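How to sort and pack a bulk lot of toothbrushes and bathroom bits

Posted 10th March

If you buy toothbrushes by the bag, or you put together toiletry packs for a shelter, a school camp or the spare bathroom, you end up with a pile of mixed colours and sizes. This is the way I sort ours before they go out to the Gukavthorpe packs. It takes an evening and needs a clear table and a few containers.

What you need

A table you can reach across from one side
Shallow trays or shoebox lids
Zip-lock bags, medium
A marker and some masking tape
A bin bag for torn wrapping

Step 1. Clear and wipe the table

Take everything off and wipe it down with a damp cloth. Let it dry properly. Paper cartons go soft if they sit on a damp patch, and you will be sliding things around a fair bit.
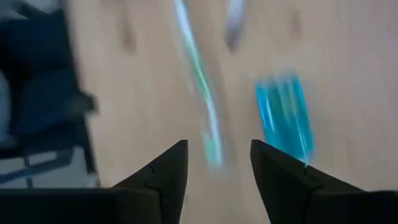 Tip the bag out slowly at one end and spread the contents with the flat of your hand. Don't pour from a height. Small bottles roll, and a cap that was only half done up will come off on the floor.

Step 2. Pull out the toothbrushes

Leave the bottles and tubes for now and work only on the brushes. Keep them in their plastic. Any with a split or open wrapper goes to one side straight away. We don't hand those out, but they are fine for cleaning grout or bike chains.

Lay the good ones out singly so none are hiding under another. Then group them by colour: greens, blues, oranges, purples, and plain white last. Families like everyone to have a different colour, so I try to avoid two the same in one pack.

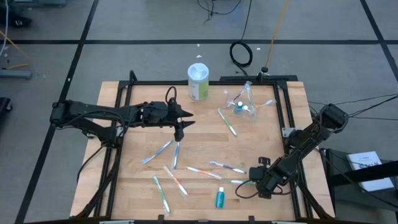

A reader wrote in to say she sorts by bristle firmness first and colour second, as her kids' school only takes soft. Fair point. If your packs are going to children, check the label on each wrapper and keep the soft ones in their own tray.

Step 3. Check the tubes, cartons and bottles

Press each toothpaste tube gently near the cap and look for leaks. Look for the expiry date, which may be on the crimped end of the tube or the flap of the carton. Anything with less than 3 months left stays home and gets used.

Tighten every cap. Stand tall bottles up towards the middle of the table, where an elbow won't catch them, and lay the tubes flat.

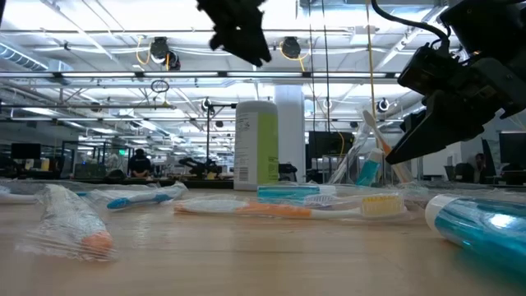 Bottles should go into a zip-lock bag of their own before they go in with anything else. Squeeze the air out and fold the top over once. Changes in temperature in the back of a car can push liquid out past a cap, and one leak will ruin a whole carton of packs.

Step 4. Make up the packs

Each pack gets a toothbrush, a tube of toothpaste and one bottle. Put the bagged bottle in first, then the toothpaste, then the brush down the side with the head up. Write the brush colour on a bit of masking tape and stick it to the front.

Step 5. Store what's left

Leftovers go back in trays by type. Keep them somewhere dry and out of the sun. I use a lidded tub under the stairs and put a list inside the lid, so I know what to buy before the October packs.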